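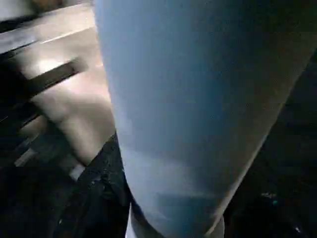
4. What people did with the blues

I should admit that blue wasn't supposed to get its own section. When I planned the diary study I was after food words, and color got tacked onto the back page of the booklet as a sort of warm-up. Then the booklets came back from Gukilness and Ellama, and the back pages were full. People had written up the margins. One woman had stapled in an extra sheet (both sides!) about a bathroom wall and what her sister-in-law insisted on calling it.

So, blue. Polish-speaking families in both towns have at least three everyday words to pick from when they talk at home: niebieski, which covers most of it, błękitny for the lighter end, and granatowy for the dark stuff. English gives them blue, plus whatever they care to stick in front of it. What I wanted to know was which word wins when the two languages are sitting at the same table, and whether grandparents and grandchildren pick the same one.

The diaries gave me 486 color entries. I threw out the ones where I couldn't tell who was speaking or which language the sentence was in, and that left 366 to work with. Felicja Krawczyk read through all of them a second time without seeing my labels, and we argued over the mismatches until we agreed or got tired. Where we got tired, I've marked the entry as unclear in the appendix and kept it out of the comparisons below.

The easy result first. Granatowy hangs on. Even the teenagers who do nearly everything in English will say it about a school sweater or a winter coat, in the middle of an English sentence, with an English ending if they feel like it. "Where's my granatowy one" shows up in several booklets. I think this is mostly about clothes. The word gets used in the hallway every morning, by whoever is handing out the coats, and it sticks to the coat.

Błękitny is another story. The older writers in Ellama use it a lot and they're picky about it. It's for sky, for eyes, for a baby blanket, and a few of them won't let it near anything you'd keep under the sink. The younger writers mostly know the word and mostly don't use it. When they want that end of the range they say light blue, or they say niebieski and let it go. In Gukilness I hardly found it outside of songs and prayers, and one long entry about a Christmas ornament.

Shading makes trouble for all of this. We ask people to name the color of a thing, as if a thing had just one. Take Figure 2, with its smooth, curved blue surface: light sky blue over on the left, a darker grayish blue along the right, and paler again near its lowest part. Which of those is "the" color? My diarists had the same problem with walls and cars and enamel pots, and they dealt with it in different ways. Some named the brightest bit. Some named the color they remembered it being in the store. A retired bus driver wrote "blue, but ask me again at night," and I've thought about that more than is probably good for me.

The store business deserves a paragraph. Jenura, the paint and hardware place in Ellama, has its own shade names printed in both languages, and those names leak into people's homes. Once a bedroom has been painted with something off the Jenura rack, the family tends to call it by the name on the lid, and then the lid name spreads to pillowcases and mugs that never had anything to do with the paint. I didn't ask about this and I wish I had. Elżbieta Borkowska warned me early on that shop talk would turn up – she grew up over a drapery and has strong views – and I nodded and forgot to put in a question.

How does this fit with the older material? The Nowakowski recordings, which I lean on in Section 2, were made with people who had come over as adults. They use błękitny about dresses, bowls, a door, even a bicycle. None of the fussiness I found in the older Ellama diaries is there. My guess is that the word narrowed as it got rarer, so that the people who still use it now save it for nice things. It's a guess. The recordings are interviews with a stranger in the room, the diaries were written at home, and people do talk differently in front of a tape machine.

Two cautions before moving on. First, a diary catches what the writer noticed, and people notice odd words more than plain ones, so niebieski is almost surely more common in real talk than it looks in my booklets. Second, seven of the households are related to each other by marriage, all on the Gukilness side, and they visit a lot. I ran the comparisons with and without them. The granatowy pattern doesn't budge. The błękitny pattern gets weaker in Gukilness, mainly because the ornament entry and most of the songs come from those same homes.

Green I'll take up in Section 5, where the grandparents and the grandchildren finally agree on something, though only when it comes to soup.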